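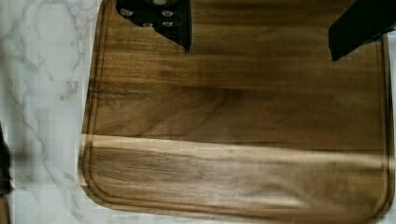 Kitchen & Dining > Cutting Boards > Care

Reading time: 2 min

How do I look after a big wooden cutting board that stays on the counter?

Posted by Nermina Krasniqi, 2024-08-22

I have a large board with a juice groove and it's too heavy to put away. It lives on the marble counter between the toaster and the tea box. I wipe it with a damp cloth after I use it. Is that enough? I don't want it to warp.
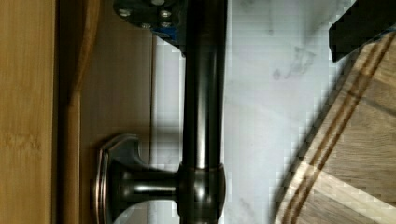 Can a wooden board go in the dishwasher?

Keep it out. The heat and the long soak can split the glue joints, and then you'll need a new board.

Hotari

Wiping is fine after bread. After meat, wash both sides with dish soap and hot water, rinse, and dry it with a towel. Get into the groove with a small brush. Then stand it on its edge overnight. A board that dries flat only dries on top, and that is how mine got a bow in it.

Use food-grade mineral oil once a month. Put it on both faces and the edges, leave it for 60 minutes, and wipe off what's left.

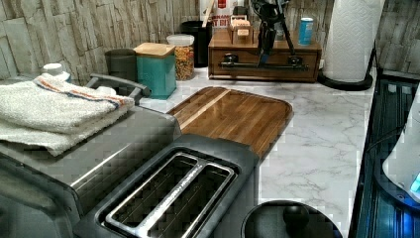 Cutting board behind the toaster, kitchen counter

Isora

Agree with the oil. I would also move it away from the toaster when the toaster is on. Crumbs get under the board too, and they scratch marble if you slide it.
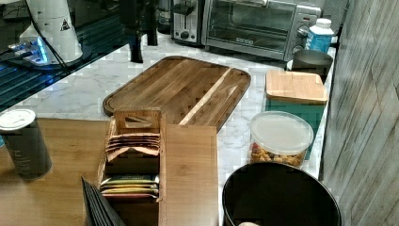 Lift it and wipe under it every few days. I put four rubber feet on mine and it stays put now.

Ham

just use olive oil

Comments

Lokomano: Don't use olive oil, it goes rancid.

Hotari: Same here, mine smelled by August.

Nermina Krasniqi: Thanks, I'll get mineral oil.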